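From: Glenys Faulkner
To: Gullow allotments and hall list
Subject: Re: Re: drinks bags for Friday

Morning all, quick one as I'm out the door at ten past.

Sotiris Deligiannis wrote:
> Glenys, two things before Friday please.
> First, are we doing crates again or bags? Last October the crates
> were a pain, I carried three up the steps at Ruawai Lane and the
> handholds cut my fingers to bits. Would much rather have bags.
> Second, what goes in each one? Mervin says six cans, Maj-Britt
> says cans and water. I need to tell Habibur what to pick up from
> the cash and carry and he wants to go tomorow.
> Also has anyone still got the green divided tray? We had napkins
> in it last time and I can't find it in the cupboard.
> S.

Bags. Decided. The plain cream cloth ones, tall sort, they stand up on their own once there's something in the bottom. We have 63 of them, I went through the box last night, so no need to buy any. A few have a tea stain, put those aside for the helpers.

What goes in: four cans and one bottle of water. Not six cans Mervin, sorry, tried it and the handles dig in something awful. Cans first, standing up, lids to the top so people can see what they've got. Bottle last, at the front. If you put the bottle in first it leans over and then nothing sits right and you end up taking the lot out again. Mix the cans, don't do four the same, we had all those complaints about the ginger beer.

Habibur, so that's 252 cans and 63 bottles if we fill every bag, but we have about 130 cans left from the summer in my garage. Please check the dates on the lids before you buy more. Small bottles, the big ones stick out and tip the bag. Receipts to me, not to Maj-Britt, she's away till the weekend.

Tray. I've got it, Sotiris, it's at mine, had it all along, apologies. Using it for the patterned cloths now. Rolled, not folded, one next to the other in the right hand end, and you can tell which is which from the top. Left end is free if anyone wants it for napkins or bottle openers.

The bigger plain cloths, the teal, the red one and the mustard, don't go in the tray. Too bulky. Fold them flat and lay them down beside it, they're for the three end tables. The mustard one wants an iron, any offers? Mine has packed up. I did fold it twice and it still looks like a pillow.

Packing is at mine, Friday, from half four. Need three people, have got two. If you're coming bring nothing, there's a table. Please don't pack any at home and bring them round, they slump in the car and it's double the work.

Maj-Britt asked about labels on the bags. No labels this year, the glue left marks. Ferkard hall have string tags we can borrow if people realy want names on, somebody would have to ring them, not me.

Must go. Will look at this again tonight after nine.

Glenys

PS Mervin, your flask is still here

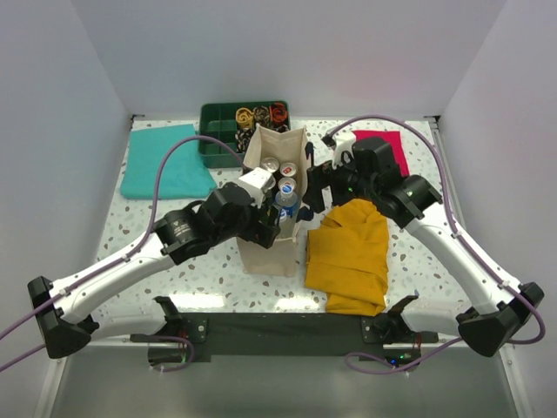 PPS Use the side gate on Friday, the front one sticks, and park on the road please, next door need their drive clear from five.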